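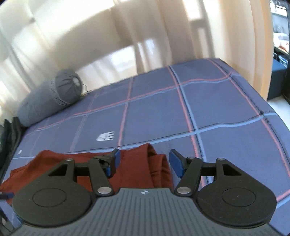
The housekeepers at the Trullville site were asked, after the first fortnight, what had changed, and one of them wrote back that she used to finish a room and now she finished a form about a room. The reply went round the staff tea room, then round the management floor, where it was received with less laughter. We'll use it as the starting point this week, so please have read the Galtero case before the tutorial and bring the copy you scribbled on.

Week 3: Soft goods, hard jobs

Terms you'll need: task, job, residual work, teaching by demonstration, exception.

A task is a thing that gets done. A job is the pile of tasks somebody gets paid for, plus the ones they don't. Automation proposals are nearly always written about tasks and nearly always felt by people with jobs. Keep the two apart in your essays. I've marked 40 scripts on this topic and the word "role" was used for both in most of them.

Why cloth is awkward

Factories got robots early for the work where every part is the same shape and stays that shape. A bedroom is not so obliging. A piece of cloth dropped on a bed has no fixed outline, it folds over itself, and the place to grab it depends on how it happened to land. Put it on a plaid bedspread and the vision system also gets a grid of stripes to think about. A person picks it up while wondering what's for lunch.

So the gripper goes into somebody's hand first. The worker does the tidying with two finger pads in place of ten fingers, the camera on the tool records each grasp, and the recordings become the lesson. This is teaching by demonstration. Note who is doing the teaching, and then look at the pay scale for teachers.

The Galtero case

Galtero runs serviced apartments. Its pilot was called Montoya, and the plan covered 127 rooms and 1,375 recorded demonstrations of picking up, folding and putting away. The project document promised to "free staff for guest-facing work". Hold that phrase up to the light for a while. The staff in question start after the guests have gone out.

What did change, from the interviews:

Pace. Working through a gripper is slower than working by hand, and the room quota stayed where it was until August. The gap was made up out of breaks.

Skill. Several people said they had never thought about how they picked up a towel until they had to do it for a camera. Some enjoyed this. One said it was like being asked to explain walking, and that she'd gone down the hall oddly for the rest of the shift.

Say. Supervisors could now see inside the work, grasp by grasp. The agreement on who could watch the recordings, and for what, was signed well after the recording began.

Body. Less pinching with the fingertips, more weight on the wrist. The Girkton survey asked about backs and knees, so wrists turned up under "other comments", in capitals.

For the tutorial

Pick one task from a job you've held, paid or not. Write down what a machine would need to be shown, and what you did in between that wouldn't make it into any recording. A page is plenty. Last year's best one was on stacking a dishwasher in a share house, and it ran to labour relations by the second paragraph.

Then read the Montoya quota table again and work out who absorbed the slow weeks. Groups of 3, same as last time, and please swap the person who does the talking.

The essay question goes up after the break. Extensions go through the faculty's automated form, which I'm told has freed me for student-facing work.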